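Buscamos técnica o técnico de mantenimiento para una celda robótica de cocina

Hirholm – taller de Cárdenas
Jornada completa, turno de mañana. Referencia 2303

En Hirholm llevamos ya una buena temporada con una celda de cocina en marcha, un brazo robótico que trabaja junto a una placa y un fregadero como los de cualquier casa, y ha llegado el momento de que tenga una persona que se ocupe de ella de verdad. Hasta ahora la hemos ido cuidando entre todos, cada cual cuando podía, y se nota. Leopoldo Carrillo, que la montó y que se sabe de memoria cada tornillo, pasa en enero al proyecto Stetarwood, y nos gustaría que quien entre coincida con él unas semanas para que el relevo se haga con calma.

El puesto consiste, dicho en pocas palabras, en que el brazo amanezca listo para trabajar y en que, cuando se queje, alguien sepa escucharlo. A las 8 se enciende, se lleva a la posición de reposo y se recorren las articulaciones una a una, despacio, con la mano cerca del paro de emergencia. Después viene la revisión de la pinza: juego en los dedos, alineación, apriete de los tornillos. Y luego los cables, que son nuestra cruz particular. El brazo gira mucho, y un bucle demasiado corto acaba tirando del conector, mientras que uno demasiado largo se engancha donde menos conviene. Encontrar la medida buena lleva su tiempo, y nos encantaría dar con alguien que disfrute de esas pequeñas peleas.
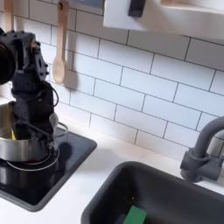
También te tocará la parte menos vistosa, que en una cocina pesa lo suyo. El vapor y la grasa llegan a sitios insospechados, de modo que hay que limpiar las carcasas con paño apenas humedecido, mirar las juntas, secar bien la encimera antes de mover nada y dejar el fregadero despejado al terminar. Cada vez que se desmonta la pinza hay que volver a calibrarla con respecto a la placa, y si el punto de agarre se ha desplazado más de 3 milímetros se repite el procedimiento desde el principio. Todo queda anotado en el cuaderno de la celda, el de tapas azules, que Yesenia Villalobos lee entero y con lápiz en mano (lo decimos con cariño, pero lo decimos para que la letra se entienda).

Qué nos gustaría que trajeras

– Formación técnica en mecatrónica, electromecánica o mantenimiento industrial, o bien experiencia equivalente. Si aprendiste en un taller y no en un aula, cuéntanoslo igual.
– Soltura con el multímetro, la llave dinamométrica y los esquemas eléctricos.
– Costumbre de bloquear la energía antes de meter las manos. En esto no cedemos nunca.
– Algo de práctica con servomotores y lectura de registros de error. Usamos Gulix para los registros y te enseñaremos a manejarlo desde cero.

No hace falta saber programar ni cocinar, aunque si haces un buen arroz serás todavía mejor recibido.

Qué ofrecemos

Contrato indefinido tras tres meses de prueba, salida a media tarde, comedor en el propio edificio y un presupuesto anual para formación que puedes gastar en el curso que elijas. Trabajarás con Tonantzin Gallegos, responsable de operación, y con Crisóforo Becerra, que lleva el almacén de repuestos y conoce el paradero de cada rodamiento. Somos un equipo pequeño y bastante conversador, y solemos parar a media mañana para un café que a veces se alarga.

Cómo presentarte

Envía tu currículum y unas líneas sobre una avería que recuerdes bien – qué pasaba, qué pensaste primero y dónde estaba el fallo – a la atención de Yareli Tlapale, en la oficina de personal. Si prefieres llamar, pide la extensión 3011 por la mañana. Respondemos a todo el mundo, aunque tardemos un poco. A las personas preseleccionadas las invitaremos a pasar un par de horas en el taller, con Leopoldo delante y la celda apagada, para revisar juntos una pinza y charlar sin prisa. Trae zapato cerrado; los guantes y las gafas los ponemos nosotros.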